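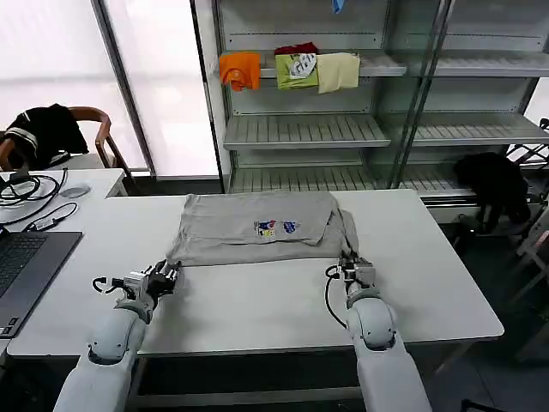

Folding Corner: The T-Shirt, Done Flat

I have been folding T-shirts for the Tramemlow clothes swap since the very first one in July, and I still remember my mother-in-law looking at my stack that afternoon and quietly starting again from the bottom. She was right, too. I had been rolling mine, which is fine for a suitcase, but a rolled shirt on a swap shelf tells you nothing about itself — you have to unroll it to see what it is, and then of course you never quite roll it up again, and by lunchtime the whole shelf looks like a dropped basket.

So we fold flat now, into a rectangle, and we keep the print facing up. Our gray tee with the two little emblems side by side, in red and yellow and blue and white, is a good one to learn on, as you can use that print to check whether your folds have come out straight. Lay the shirt face down and smooth it from the collar toward the hem with your palms. Bring one side in toward the center, sleeve and all, and turn the sleeve back on itself so it lies along the fold. Do the same on the other side. Then fold the hem up toward the collar and turn the whole thing over.

Please don't fret about a bit of sleeve or hem peeking past the fold. Ours has a flap that droops a little at the right and some soft creases across the front, and I would still put it out happily! Cotton does what it likes. If it really bothers you, take hold of both lower corners and give a gentle tug.

A word about the shelves, too. Ashwin Gounder asked whether we could sort by color this time, and I've gone back and forth on it. The orange, the lime green and the pale yellow do look very cheerful sitting up on the gray metal shelf together, and I'd hate to break them up, but people come looking for a size, and I think size has to win. Perhaps we can have a cheerful end. Anything dark goes toward the back, with enough showing that it doesn't get forgotten, and do use the lower shelves as well as the top one, especially for the children's things.

We had almost 200 pieces last time and I expect more, so extra hands are very welcome. The next swap is on 24 September 2025, and folding starts two hours before the doors open. Bring clean, dry clothes and a few hangers if you have them to spare. Aishwarya Nair has the sign-up sheet, and she also has my good scissors, if she is reading this.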